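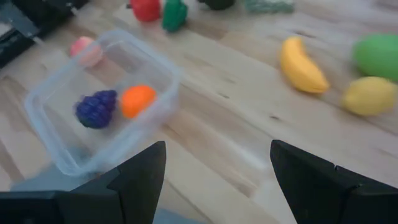 Toy food is a class of plaything made to resemble fruit, vegetables, bread, meat and other groceries or prepared dishes. It is used mostly in pretend play, by children from toddler age up to the early school years, and is also sold as a teaching aid for naming, sorting and counting. Pieces are usually simplified in shape and given strong, even colors, so that a child can tell them apart quickly. A bunch of grapes, for instance, is often made as a single cluster of rounded bumps in deep purple, and an orange may be little more than a smooth, bright orange ball. Paler fruits such as peaches depend more on outline, and are harder to recognize when seen through the side of a storage box.

Materials
Play food has been made from wood, felt, papier-mâché, plaster, rubber and plastic. Plastic pieces are commonly hollow and light. They can be wiped or washed, do not absorb stains easily, and hold molded detail such as the knobs of a pepper or the florets of broccoli. Wooden pieces are heavier and are normally turned or cut into plain shapes, then painted. Felt food is often sewn at home from patterns.

Some sets are made to be "cut." Each piece is divided into halves joined by hook-and-loop tape or small magnets and is separated with a blunt toy knife. Small magnets are a hazard if swallowed, and cutting sets need to be checked for loose parts more often than one-piece sets.

Scale
Most sets do not keep to a single scale. A lemon may be close to life size while the grapes beside it are much smaller than a real bunch. Yuzhen Feng, in the handbook Play Kitchens and Their Contents (Asthorpe), describes this as "hand scale," meaning that every item is sized to be held by a small child whatever the size of the real food. The handbook lists 300 types of play food, of which 73 are fruits.

Storage
Loose pieces are generally kept in an open bin, a basket or a clear plastic box. Clear boxes let children find a piece without emptying the whole set. Rounded fruit packs poorly, and larger or knobby items tend to stand above the rest, which can prevent a lid from closing.
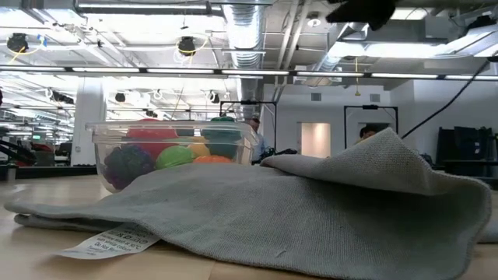

Toy fruits and vegetables in a clear plastic container, with a gray knit towel on the table in front.

Cleaning
One-piece plastic food can usually be washed by hand in warm water with dish soap. Hollow pieces with a seam or air hole should not be soaked, as water can collect inside. Washed pieces are laid on a towel and turned once while they dry. Painted wood is wiped with a damp cloth only, and felt is spot cleaned.

Collections
The toy library at Binness lends play food in sets of 30 pieces. The Ramanauskas collection in Plollport holds 3,000 items, chiefly plastic fruit and vegetables, and is open by appointment from April.

See also
Toy kitchen
Pretend play
Food model
Toy library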